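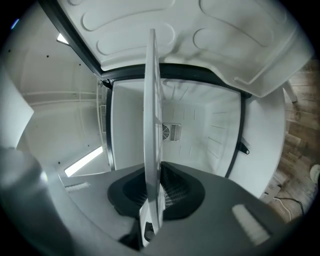

White plastic panel, notched edge. Open day, 22 March 2025

Quick notes before I forget it all. Drove out to Riridville for the Lopes open day, the used appliance place behind the old feed store. Kelly Arruda came with me, mostly for the parts barn. Left late, missed the turn at Pamarside, got there when the first tour was already inside. Parking is on grass. Wear boots.

The first hall is intake. Washers down one side, dryers down the other, stoves wherever they fit. Everything gets a paper tag with the date in and what the last owner said was wrong with it. Half the tags just say "noisy". Our guide was Selina Oberholzer, talks fast, knows her stuff, did not have a microphone and needed one. Group was around 25 people and from the back I got maybe every other sentence.

What I did get: plenty of what comes in needs very little. Door seals, belts, a hose. A washer with a dead pump goes on the bench, a washer with a cracked drum gets stripped for parts. She wouldn't be drawn on how many get thrown out completly. Kelly asked twice.
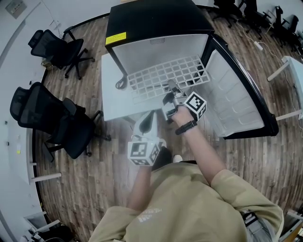
Prices next, as people always ask me. Dryers from $62, washers more. Delivery is $40 inside the county and you have to be home, they won't leave anything on a porch. Three months' warranty, parts and labor, but you bring it back yourself. That last bit is in small print on the reciept, so read it.

The parts barn was the best of the day. Long shelves, hand lettered signs, knobs in coffee cans. Kelly found a timer dial for her mother's dryer, which she has been hunting since August, and then stood in line for ages to pay for it. One register. Cash box, no cards before lunch, something wrong with the reader. Bring small bills.

Skipped the talk on water hardness. Went to the one on dryer vents instead, in the side room. Good, short, a bit scary. Clean the whole run, all the way to the outside wall. Foil flex hose bad, rigid pipe good. I have foil flex hose. On the list. 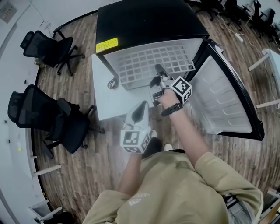 Food: chili from the Wadau truck, ran out early. Coffee was fine. Restrooms are at the far end past the stoves and the sign points the wrong way.

Would I go again? Yes, for the barn alone. But go early, and if you can get near the front of the tour do it. The second tour was smaller and they got to see the paint booth, we didn't, it was locked when we went by. Selina said they might run another one in the fall. No date yet. Will post if I hear.

Need to go measure my vent pipe now.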